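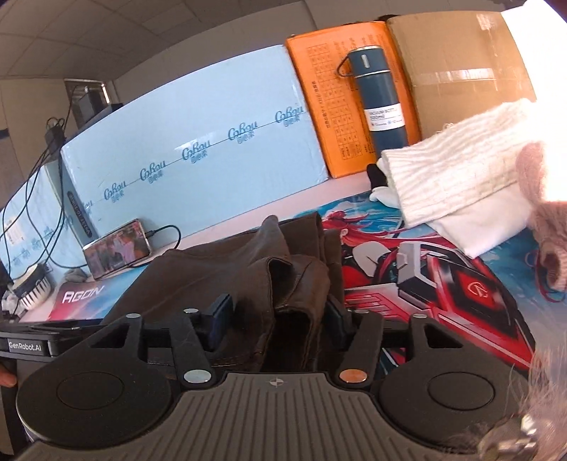
August, bench notes, afternoon into evening.

Came in to do two jobs: clear the desk far enough that the big mat can lie flat, and decide which of the soft goods are worth repairing. Got through most of the first and part of the second. Writing it down now so the next person doesn't undo the sorting.

**Brown fabric, ticket 596**

Came over in the Plirnico lot with no note beyond "check hems." I want the hem looked at in daylight before any unpicking. The ticket asks for the old stitch line to be kept and I would like to match the thread color first. We have two browns in the drawer, one too red and one too dull. The dull one may be good enough on the inside where it won't show.

Order of work, for whoever picks this up:

1. Shake out, lay flat, chalk the hem both sides.
2. Check the seams before touching the hem. Any seam that gives under a light pull gets done first.
3. Steam, then leave it alone for an hour. Last month we pressed and stitched straight away and the hem crept.
4. Test stitch on a scrap of similar weight. Needle size goes on the ticket.

Do not fold it along the old creases when it goes back in the bag. If it has to be stored overnight, roll it.

**Desk**

The rule was supposed to be nothing on the desk that isn't being worked on. We are a long way from that. The Flernero deliveries get unpacked on the same surface we sew on, so plastic bags end up under everything and small parts go missing in them. I suggest:

- bags go in the sack by the door as they come off, not at the end of the day
- boxes stay against the wall, labels facing out, until the contents are checked off
- bowls and cups go back to the kitchen

I had the phone going for company most of the time. If you do the same, keep the charging cable away from the cutting side. We have nicked one cable already this year.

**Brown leather piece**

Different problem from the fabric. Ticket is 1,952, the Bhat account. Conditioner question again: the Mitano balm darkens brown leather a shade, and it doesn't come back. On the last one I used about 3 grams and it was still too much. Start with less, on the inside, and wait until the next morning before deciding. The surface already has some shine and I don't want to add to it.
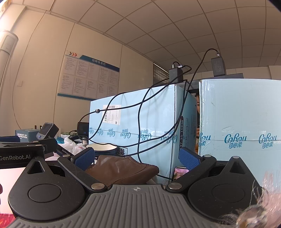

*Brown leather between the blue pads. Light-blue boxes against the wall, white bowl still on the table.*

Things to check on it, in no special order: whether the creases relax with warmth from the hand alone, whether the color rubs off on a white cloth, whether the edges have been painted or left raw. If the edges are raw, say so on the ticket. Bhat will ask.

Left the light-blue boxes where they are. One has its shipping label toward the room, so it can be checked in without moving it. There should be a packing slip inside each. Until those are matched against the order nothing from them goes on the shelf - I have spent too many mornings working out which half of a delivery was counted twice.

**Leather, stitching**

Made a start on the notes for the stitched edge. The thing to find out is whether the thread is waxed linen or a synthetic. A loose end and a match will settle it, but take the end from the inside and do it over the sink. If synthetic, we have plenty. If linen, there is one spool left and I need to order, probably the 200 meter one, as the small spools cost nearly the same.

Use the old holes. Punching new ones beside them weakens the edge and it will tear along the line like a stamp. 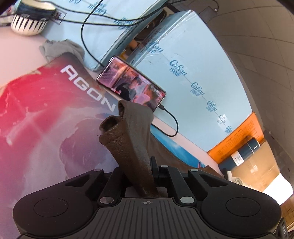 *Seam along the edge of the dark brown piece. AGON mat, gray cloth and phone on the desk behind.*

The gray cloth is for wiping down only. Please don't use it with the balm, we have a separate stack of white cotton squares for that and they go in the wash after one use. The mats can be wiped with a damp cloth and a drop of dish soap. No alcohol on the printed ones - it lifts the color.

**Still to do**

- thread match on 596, daylight
- slips out of the light-blue boxes, matched against the Flernero order
- balm test on 1,952, inside only, date and time on the ticket
- burn test on the thread
- new chalk, the white is down to a stub
- move the iron to the other outlet, the one by the desk trips when the kettle is on

Stopped a little after 7. Lamp off, iron unplugged.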